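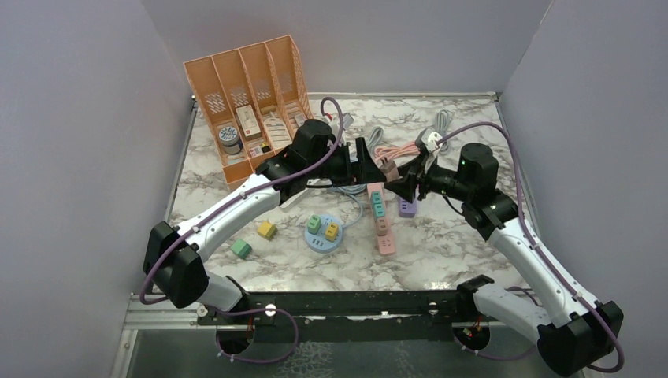

Gavport, 16th January

Re: Renting out the old flat or selling it first?

Hello all,

I am answering to the message from December which I quote below, because my wife and I were in the same position and we have now come out at the other end. I did not want to write before the papers were signed.

> We have found a house we like, but all our money is in the
> apartment where we live now. The agent says we should sell
> first. My brother says we should keep the apartment, rent it
> out, and borrow against it for the down payment. Has anyone
> on the list done this? I am mostly worried about paying two
> loans if the tenant leaves. Also, how long should we expect
> an empty period to last? The building is from the seventies
> and the kitchen has never been changed.

We kept ours and rented it out. I will try to say what it cost us, in work more than in money, since you can get the money side from your bank and mine will be different from yours.

First, the loan. Our bank did not count the full rent as income. They took off a part for empty months and repairs, and only then looked at what we could borrow. With this calculation the house we wanted first was out of reach, and we bought a smaller one on the Enard side of the river. Ask your bank for this calculation before you make an offer. We asked after, and we lost the inspection fee on a house we could not buy.

You should also read your present loan contract. Ours had a sentence that we must live in the apartment ourselves, and the bank had to agree in writing before we could rent it. The letter took 21 days to arrive. During this time we could not sign anything with a tenant, although we had one who wanted to come. She found another place and I cannot blame her.

About the empty period: in our case it was two months. One of them was our own fault, as described above. In the other month we had the kitchen repaired. I would not put in a new kitchen for a rental if the old one works. We changed the counter and the faucet, painted the cabinet doors, and left the rest. Three people who came to look said the kitchen was old, and all three still asked for the application form.

The insurance was the thing I did not expect. A normal home policy usually stops being the right one when you move out, and you need one for landlords. Please call them before the day you move. I called on the day itself, and the lady on the phone was patient, but the new policy started only the next morning and I did not sleep well that night.

For finding the tenant we used Plallent, which is a small agency with an office behind the station. They took one month of rent as a fee. For this they made the advertisement, showed the apartment, checked the references and wrote the lease. They also offered to manage the apartment for a monthly percentage, and we said no. I think now that we should have said yes for the first year. We live 12 miles away, and I have driven there seven times since the tenant moved in – twice for the same radiator.

On your fear of paying two loans, we made a simple rule. Before we signed for the house, we put aside enough to pay the apartment loan for half a year without rent. It delayed us and my wife was not happy to wait. But when the radiator was leaking into the floor below, I paid the plumber from this money and did not have to think about it.

One more point, for the other people who wrote that selling first is always safer. It is simpler, I agree. In our building, however, the roof was to be replaced and every owner had to pay a share. Buyers knew it and offered low. If your building has a big repair coming, ask for the minutes of the owners' meetings and see what is planned. It can decide the question for you, in one direction or the other.

I still have the list of questions which we took to the bank, and the checklist for handing over the keys. If you want them, write to me off the list and I will send both. They are for our state, so the part about the deposit may not be correct for you.

Does anyone know if the painting of the cabinets can be deducted in the first year, or must it be spread? I got two different answers.

Best regards,
Li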